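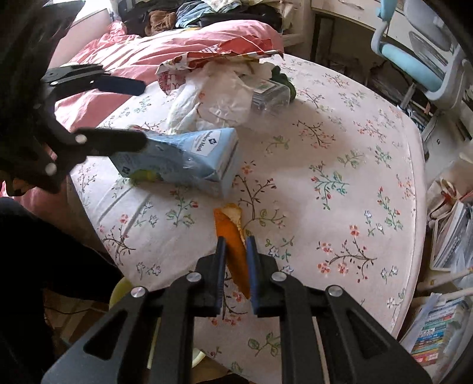
빌포트 생활문화센터 저장음식 동아리
사용 후기 / 고텐트(Gotent) 식품건조기

벌써 11월이네요. 다들 김장 준비로 바쁘실 텐데, 지난 모임에서 건조기 어떠냐고 물어보신 분이 여럿 계셔서 미루고 미루던 후기를 이제야 올립니다. 말로 하면 금방인데 글로 쓰려니 자꾸 옆길로 새네요. 차 한 잔 옆에 두고 천천히 읽어 주세요.

먼저 제가 이걸 왜 샀는지부터 말씀드릴게요. 저는 원래 베란다에 채반 널어 놓고 말리는 사람이었어요. 무말랭이도 가지도 다 그렇게 했고, 친정에서도 그렇게 했으니 기계를 살 생각은 전혀 없었지요. 그런데 지금 집으로 이사 오고 나니 베란다가 북서향이라 해가 오후 늦게야 잠깐 들어오는 거예요. 첫해에 호박고지를 두 번이나 곰팡이 피워서 버리고 (아까워서 정말 눈물이 핑 돌았어요) 그제야 건조기를 알아보기 시작했습니다.

후보는 둘이었어요. 하나는 루세오(Ruseo)에서 나온 원통형인데, 바닥에서 바람이 올라오는 방식이고 값이 꽤 착합니다. 다른 하나가 제가 산 고텐트인데, 오븐처럼 생긴 사각형이고 뒤에서 바람이 나와요. 루세오 것은 언니네 집에 있어서 며칠 빌려 써 봤거든요. 가볍고 쓰기 쉬운데, 맨 아래 칸은 바삭하고 맨 위 칸은 아직 말랑해서 중간에 층을 계속 바꿔 줘야 하더라고요. 부지런한 분이라면 충분히 쓰실 만해요. 저는 넣어 놓고 까맣게 잊어버리는 사람이라 고텐트로 갔습니다.

상자를 열면 본체, 선반 여덟 장, 촘촘한 그물망 두 장, 그리고 설명서가 나와요. 설명서가 무려 86쪽입니다! 처음에는 이걸 언제 다 읽나 싶었는데 넘겨 보니 여러 나라 말이 섞여 있어서 한국어 부분은 얼마 안 되고, 그나마 절반은 재료별 온도표예요. 이 표는 꽤 요긴해서 저는 복사해서 냉장고 옆에 붙여 놨습니다. 다만 번역이 조금 어색해서 "버섯을 눕히고 기다림" 같은 문장이 있어요. 저는 읽을 때마다 웃습니다.

제일 먼저 말려 본 건 사과였어요. 얇게 썰어서 연한 소금물에 잠깐 담갔다가 물기를 닦고 올렸는데, 자기 전에 돌려 놓고 아침에 일어나 보니 부엌에 사과파이 같은 냄새가 가득하더라고요. 가장자리는 살짝 오그라들고 가운데는 쫀득한 것이, 사 먹는 것보다 덜 달고 향은 훨씬 좋았습니다. 아이가 학교 갔다 와서 한 봉지를 앉은자리에서 다 먹어 버려서 그 주에 두 번을 더 말렸어요.

귤껍질이나 오렌지 껍질도 많이들 궁금해하셨지요. 껍질은 이 기계로 말리기에 가장 마음 편한 재료 같아요. 굵은소금과 베이킹소다로 문질러 씻고, 뜨거운 물에 살짝 굴렸다가 건져서 물기를 닦고, 길게 썰어 낮은 온도로 천천히 말리면 됩니다. 안쪽 하얀 부분은 저는 숟가락으로 좀 긁어내는데, 쌉쌀한 맛을 좋아하시면 그냥 두셔도 돼요. 말린 껍질은 홍차에 한 조각씩 띄우기도 하고, 곱게 갈아서 설탕과 섞어 두었다가 머핀 반죽에 넣기도 합니다. 생선 조릴 때 한두 조각 넣어도 좋고요. 아, 온도를 너무 높이면 색이 갈색으로 변하고 향이 다 날아가요. 제가 급한 마음에 한 번 그랬다가 집안에 냄새만 좋고 정작 병에 담긴 건 아무 향이 없었답니다.

버섯은 대만족입니다. 표고 500g을 썰어서 말리면 손바닥만 한 병 하나에 쏙 들어가요. 국물 낼 때 한 줌 넣으면 맛이 깊어져서 요즘은 멸치를 반만 씁니다. 무말랭이도 잘 되는데, 햇볕에 말린 것만큼 꼬들꼬들하지는 않아요. 이건 제 입맛 탓일 수도 있지만 남편도 같은 말을 했으니 참고하세요. 그래서 무는 기계로 반쯤 말리고 해 좋은 날 채반에 하루 더 널어요. 두 번 일이긴 해도 이렇게 하면 식감이 꽤 비슷해집니다.

가장 오래 걸린 건 감이었어요. 곶감까지는 욕심이고 감말랭이를 했는데, 두툼하게 썰었더니 약 19시간이 걸렸습니다. 타이머가 그만큼 길게 맞춰지니 걱정은 없었는데, 마음이 급해서 중간에 몇 개씩 집어 먹다 보니 다 됐을 때는 양이 꽤 줄어 있더라고요. 얇게 썰면 시간은 당연히 덜 들지만 감은 도톰해야 맛있는 것 같아요. 겉은 쫄깃하고 속은 젤리 같은 그 맛이요!

이제 아쉬운 점도 적어야 공평하겠지요.

우선 자리를 많이 차지합니다. 전자레인지 옆에 나란히 두려고 치수를 재서 샀는데, 뒤로 바람이 빠질 공간을 따로 띄워야 한다는 걸 설치하고서야 알았어요. 결국 다용도실로 갔습니다. 사실 분들은 꼭 뒤쪽 여유까지 재 보세요.

소리도 있습니다. 시끄럽다기보다는 선풍기를 중간 바람으로 틀어 놓은 것 같은 소리가 계속 나요. 문 닫은 다용도실에 두니 안방에서는 안 들리는데, 원룸이나 부엌과 침실이 붙은 집이라면 밤새 돌리기는 힘드실 거예요. 저희 집 강아지는 처음 사흘 동안 그 앞에서 짖다가 지금은 따뜻하다고 그 앞에 누워서 잡니다.

선반 설거지는 생각보다 귀찮아요. 과일 당분이 구멍마다 끼어서 마른 수세미로는 안 닦이고, 미지근한 물에 담가 불린 다음 부드러운 솔로 문질러야 합니다. 저는 욕조에 한꺼번에 담가 두는데, 싱크대가 작은 집은 나눠서 하셔야 할 거예요. 바나나 말린 날은 특히 각오하세요. 종이호일을 깔면 편하긴 한데 바람이 막혀서 밑면이 눅눅하게 남더라고요. 같이 들어 있는 그물망이 훨씬 낫습니다. 그물망만 따로 더 살 수 있으면 좋겠는데 판매처에 물어보니 아직은 세트로만 들어온다고 하네요.

문에 달린 창도 조금 불만입니다. 색이 어두워서 안이 잘 안 보여요. 궁금해서 자꾸 열어 보게 되는데, 열 때마다 더운 공기가 훅 빠져나가니 참을성이 필요합니다. 다음 제품에는 안에 작은 등 하나 달아 주었으면 해요.

전기요금은 많이들 걱정하셨는데, 저희 집은 가을 들어 꽤 자주 돌렸어도 고지서 보고 놀랄 정도는 아니었어요. 집마다 쓰는 양이 다르니 이건 딱 잘라 말씀드리기가 어렵네요. 저는 되도록 선반을 꽉 채워서 한 번에 돌립니다. 다만 마늘이나 양파는 꼭 따로 하세요. 사과와 같이 넣었다가 마늘 향 나는 사과칩을 온 식구가 일주일 동안 먹었습니다.

보관은 콘세이상(Conceição) 유리병에 하고 있어요. 동아리에서 공동구매했던 그 병 맞습니다. 고무 패킹이 두툼해서 장마철에도 눅눅해지지 않았고, 입구가 넓어 손이 들어가니 씻기도 편해요. 말린 것을 바로 넣지 말고 쟁반에 펼쳐 충분히 식힌 뒤에 담으시고, 처음 며칠은 병 안쪽에 김이 서리는지 한 번씩 봐 주세요. 김이 서리면 덜 마른 것이니 도로 꺼내서 더 돌리시면 됩니다.

누구에게 권하겠느냐 하면, 식구가 서넛 되고 과일이나 채소를 상자로 사거나 시골에서 한꺼번에 받는 집이라면 저는 기꺼이 권해요. 혼자 사시거나 가끔 간식이나 조금 만들어 볼까 하시는 분은 루세오 쪽이 값도 크기도 부담이 없을 거고요. 볕 잘 드는 마당이나 옥상이 있으신 분은... 부럽습니다. 그냥 채반 쓰세요!

별점은 다섯 개 중 네 개 드릴게요. 빠진 하나는 설거지 때문이에요.

다음 모임 때 감말랭이와 오렌지 껍질 말린 것을 조금씩 싸 갈 테니 맛보시고 결정하셔도 늦지 않아요. 혹시 고구마 말려 보신 분 계시면 찌고 나서 얼마나 식혔다가 써는지 댓글로 좀 알려 주세요. 저는 할 때마다 칼에 다 들러붙어서 모양이 영 안 나오네요.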